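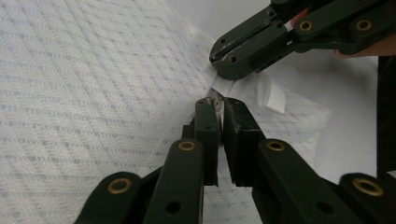 Unit 3: Cleaning and Disinfecting Animal Housing
Veterinary Assistant Certificate, Trastdale Campus
Instructor: Jin-sol Sun
Revised June 2019

Purpose of this unit
Students are expected to clean and disinfect a kennel or cage to the written protocol before beginning clinical placement at the Vuscombe practice. These notes accompany the lecture and do not replace the protocol manual.

Terms
Cleaning is the removal of visible soil, including hair, feces, urine, and food residue. Disinfection is the use of a chemical product to destroy or inactivate microorganisms on a surface. Most disinfectants lose strength in the presence of organic material, and cleaning must therefore be completed first.

Contact time is the period a surface must remain wet with the product. It is stated on the label and differs from one product to another. A surface that dries early must be wetted again.

Order of work
Healthy young animals are attended to first, then healthy adults, then general hospital patients. The isolation ward is always last. Separate tools are kept for isolation and do not leave that room.

Procedure for an occupied cage
1. Move the patient to a clean holding cage and transfer the cage card with it.
2. Remove bedding, bowls, and litter pans.
3. Wash all surfaces with detergent and water, working from top to bottom. Include the door, latch, and hinges.
4. Rinse and remove standing water.
5. Apply disinfectant at the label dilution and observe the full contact time.
6. Rinse if the label requires it, then dry completely before returning the patient.

Cats that remain in the same cage for several days may be spot cleaned if the cage is not heavily soiled. Familiar bedding may be left in place, as this reduces stress.

Safety
Gloves are required at all times, and eye protection is required when diluting concentrates. Products must never be mixed. All secondary bottles must be labeled with the product name, dilution, and date prepared.

Reading for next session
Ahn course reader, Chapter 5, sections 2 and 3. The Sollisent skills log should be signed by a supervisor and submitted at the start of class.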